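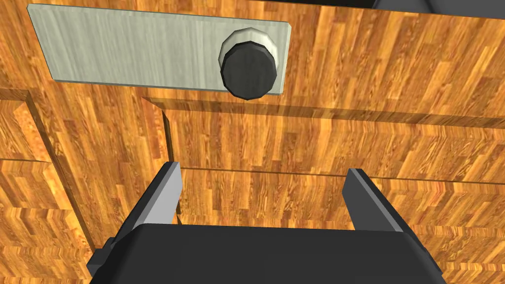

Collecting Demonstrations in a Rendered Kitchen Nobody Would Rent
Project report, Trukgate group

1. What we set out to do

Our plan in January was to train a policy that could open a drawer from wrist camera images alone. The plan fit on one page, with room left for a doodle. A learning system needs examples, and ours would get them from two students steering a simulated arm with a borrowed game controller.

We set a goal of 1000 demonstrations. Our advisor read the number, nodded politely, and asked what our second goal was. It was 400.

Each demonstration begins with the arm in a random pose and the gripper open. The operator drives toward the handle, closes, pulls and lets go. Plemero, our recording tool, saves the wrist view, the joint positions and the controller input at every step. Between episodes the arm is supposed to reset by itself. Between episodes we are supposed to take breaks.

The drawer knob is a dark cap on a pale collar, and the cabinet around it is orange wood in every direction. From close up the wood gives you very little to steer by. Gumaro learned to line up on the collar and ignore everything else – a strategy we hoped the network would copy.

2. The part where the arm looks at other things

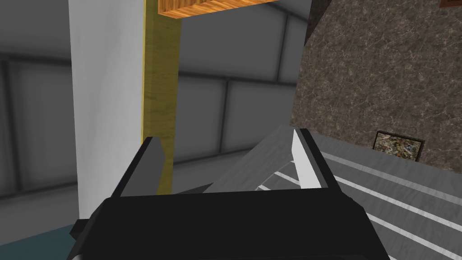
Section 2 by Gumaro Solís
(Section 3 is by Leobardo Montes, who lost the coin toss)

A random start pose is a fine idea until you see where it leaves you. Plenty of our episodes open with no drawer in view at all. You get a white pillar, a yellow post, gray paneling and a wall that somebody gave a granite finish. Then you have to find your way back to the cabinet like a tourist.

At first we threw these episodes out. The result was a policy that behaved nicely when it could already see the drawer and wandered off when it couldn't. So we put the searching back in and recorded it properly, with slow sweeps and no sudden jerks. My sweeps were smooth. Leobardo's looked like he was swatting a fly, and 48 of them had to be done over.

3. Labels, and what we did about them

Every episode gets a start tag, an outcome tag and a short note. The notes were meant to be useful. Mine say things like "ok" and "ok?" and, late one night, "drawer." We later replaced them with a fixed menu in Jostis, our labeling page, and lost nothing of value.

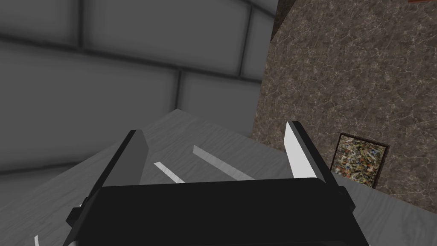

Figure 3. Wrist view over the striped gray surface, gripper open.

Views like Figure 3 caused the most arguing. Gumaro wanted them tagged "search" and I wanted "lost." We kept "search" because it sounds better in a report.

We stopped at 400 usable episodes. Another 100 are set aside for testing, and neither of us is allowed to peek at them. The remaining work is to train again with the search episodes weighted up, fix the reset script, and return the controller. Its left stick now drifts a little, and we would like that noted as a pre-existing condition.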